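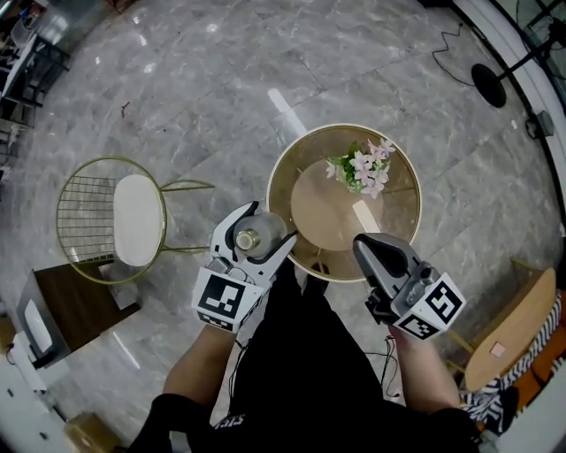 A glass bottle held in the white gripper, next to a round glass-top table with flowers on it. Both grippers are hand-held.

Nidetti starts recording table tasks by hand

2020-04-28. Nidetti has started its second round of hand-shown tasks, this time with furniture. First round was all bench work. Bottles, cups, a lot of lids.

The way it goes: a person takes one gripper in each hand and does the job at normal walking-around speed. Pick up, carry, set down, let go. The printed markers on the grippers let the software work out where each one was and how it was turned. No robot needed in the room for any of it. Training comes later, on the arms at the Skekinton shop.

Count so far is 163 takes, of which 23 were thrown out. Most of the bad ones were markers turned too far from the camera, a few were people rushing the release. Target is 100 good takes per task, so the bottle job is done on paper but they want more with the table moved.

Glass is the hard part. Clear bottle going to a clear top, and the shiny floor throws light back as well. Nidetti says depth readings on glass were poor all through March and it is not counting on them, the plan is to lean on the color video and the marker tracks insted.

Remote control was tried first. Operators at Magaña drove a pair of arms over a network link and got usable runs, but slow ones, almost 2 minutes for a single bottle. Same job with the grippers in hand takes a few seconds. Remote runs will be kept for checking, and for anything too heavy to do by hand all day.

Still open: how well hand-shown motion carries over to arms with less reach than a person. Elbows are a problem. The early test at Skekinton had the arm stopping short on far placements, and the team has asked people to stand closer and keep there hands lower.

Next up is chairs, then folding. Nenero is handling the labels for both sets and wants the first batch before the chair work begins. No date given for a public release of the recordings.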